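Two-arm pouring cell: progress to end of May
For: Ludger Lenz, Favholm
From: Fedir Zakharchenko, Retudby workshop

Short one this time, we are mid-way through the right wrist and I want to get back to it. State of the cell is below, money and asks at the end.
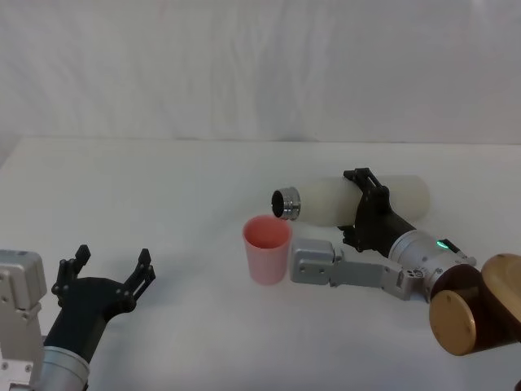

1. Set-up

White table and white cloth backdrop as agreed. Pink tumbler is now the standard target, white bottle with the metal threaded neck is the standard source. Bottle goes in the right gripper on its side, neck towards the cup, cap off. Left gripper stays open and clear of the cup until the hold step, which we have not switched on yet.

Cloth still creases where it meets the table. Ironed it twice, gave up. Will ask Ustier for a heavier one if the budget line allows.

2. Right arm

Most of the month went here. The wrist had play in it, small but enough to move the neck off the rim by the end of a long run. Stripped it, cleaned it, new screws throughout, thread lock on all of them. Play is gone when cold. Need to check again after a full day before I call it fixed.

Bracket bolts: found 2 loose at the morning check. Tightened and paint-marked so a turn shows up at a glance. Bracket sits low when the bottle is over the cup, so the approach path has been lifted by 12 mm. No knocks to the cup after that change, but only short runs so far.

Indicator on the wrist is green at start-up and stays green through the home move. Before the cable swap it dropped out whenever the elbow was fully bent. Old cable kept in the drawer in case Katiyar want to look at it.

3. Left arm

Less to say. Finger tips cleaned, wrist screws checked, nothing loose. Opening width reset because the two fingers were not coming back to the same place. Fine now. Left arm calibration is from before the table was moved, so it has to be redone, half a day I think.

4. Upkeep routine

Written up and taped inside the cabinet door:
- start of day: home both arms, look at the paint marks, wipe the fingers
- every 60 runs: check bottle grip, check cup position against the template
- end of week: wrist screws both sides, cables, back up the settings

People do the first one. The second gets skipped when we are busy, I will put a counter on the screen so it asks for it.

5. Runs

Dry runs only, nothing in the bottle. Did 9 full cycles in a row before stopping for the wrist. Filling starts once the drip tray turns up, it was meant to be here by now. Ustier say it is on the van.

6. Money and asks

Spend is inside the plan. Spare wrist screws and the cable came out of consumables, recepits are in the shared folder. Need from you:
- yes or no on a spare gripper for the right side. If this one goes we are down until Katiyar can ship
- ok to move the demo at Favholm back by some 2 weeks, so that wet runs are done first
- name of whoever signs off the guarding now

Next report will have the full-day wrist check and the left calibration in it. Ring the workshop if its urgent, I dont see mail much before 12.

Fedir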